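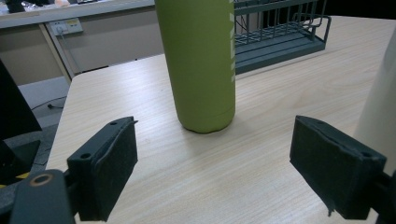
**Household manipulation** is the branch of robotics concerned with everyday chores such as clearing a table, washing up and putting things away. Machines can now do parts of this work, mostly in rooms they have been trained for.

## Picking and placing

Upright, rigid objects such as bottles are among the easier items to grasp. Wet glasses, cloth and thin plates remain harder. In the Brilevton trials, led by Yoon-hee Ryu, a two-fingered arm made 1,781 successful lifts in 3,000 attempts. Most failures came when objects stood close together.

## Shop-floor use

Fodico tested shelf filling in October. Spyros Economou, who ran the test, reported that staff still had to finish the lower shelves by hand.

## See also

- Dishwasher loading
- Grasp planning
- Service robot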